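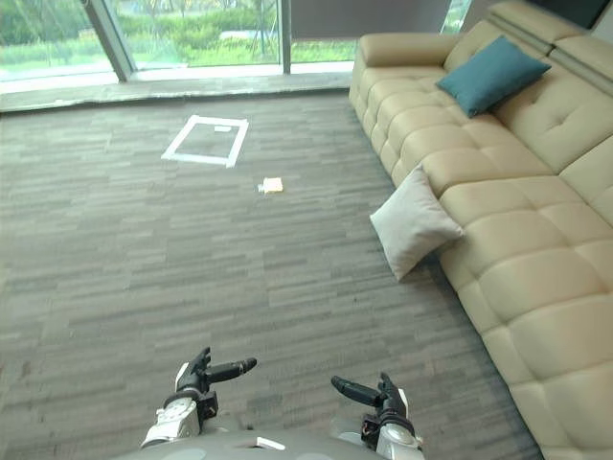

About Clonport Safe Streets

We are a small nonprofit that cares about one thing more than anything else, and that is how the rules of the road get written, and whether ordinary people get a say while it's happening. We keep an office on Tsuji Street in Clonport, two doors up from the bakery (yes, we are regulars), and you are welcome to stop in any afternoon when the lights are on.

How we got started

Our first meeting was held in a borrowed classroom one very cold January, with eight neighbors, a thermos of coffee and a proposed town ordinance that none of us could quite follow. It dealt with speed limits near the elementary school. We all had opinions about it, and we wanted to share them, but the notice in the paper gave the wrong room for the hearing and by the time we found the right one the comment period had closed! We went home grumbling, and then we decided to read every traffic bill and ordinance that came along from then on and tell people about it in plain words, with the correct room number.

We have kept that up ever since. Our mailing list has grown to 3067 households across Clonport and the Vekel valley, and we still write every issue ourselves around the same long table.

What we do

Most of our week goes into reading. When a bill is filed on school zones, crosswalks, child seats, bicycle lanes, older drivers or anything else that touches the road, we write a one-page summary that says what the law is today, what would change, and who would have to pay for it. Last session we wrote 79 of them. They are free, and you may copy them for your church, your club or your kitchen table.

We also help people speak at hearings. If you have never testified before, come to one of our practice evenings, where you can read your three minutes out loud to a friendly room and get some kind advice on where to slow down. Bring a snack to share if you like.

Then there is the Furkance Project, our program for high school students. Each student picks a street they walk or ride every day, looks up the rules that apply to it, and writes a letter to the town or the county suggesting an improvement. Some of those letters have been read into the record, and we were as proud as any parents.

Where we stand

People often ask which party we belong to, and the answer is neither. Our six board members disagree cheerfully about nearly everything except stop signs. We don't endorse candidates and we don't take money from anyone running for office. When we do support or oppose a bill, we print our reasons along with the best argument we've heard from the other side.

Come and see us

Practice evenings and reading groups are open to everyone, and there is step-free entry from the parking lot behind the building. To join the mailing list, fill in the form on our contact page or leave your address with us at the office.

Page last updated June 28, 2022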